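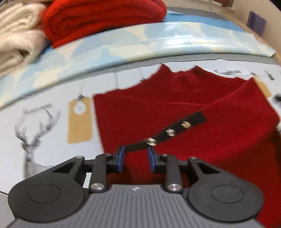
According to Annick Melnyk, knitwear is where a student project finds out how little it knows about cloth, and she told our class so in June, before we had recorded anything. We loved the challenge and took it on!

4.2 Collecting the sweater demonstrations

The class recorded 200 demonstrations with the hand-held gripper and kept 98 of them for training. In Figure 3, both views show the red knit sweater with a light printed sheet next to it, and in both the blue finger pads are open. A patterned background was a welcome test for us - a policy that only works on bare tables would have been a dull result. Students took turns as operator, and the differences between their styles turned out to be one of the most exciting parts of the Zemwood set.

Figure 3. Open finger pads at the red sweater, from two moments of the same session.
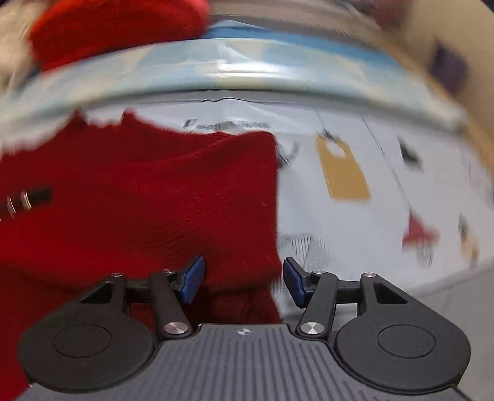
Why did we drop so many demonstrations?

Most of the rejected ones had gaps in the tracking, and a few ended before the operator let go of the cloth. Raghavendra Poojary wrote the script that finds such gaps, and we now run it right after each take.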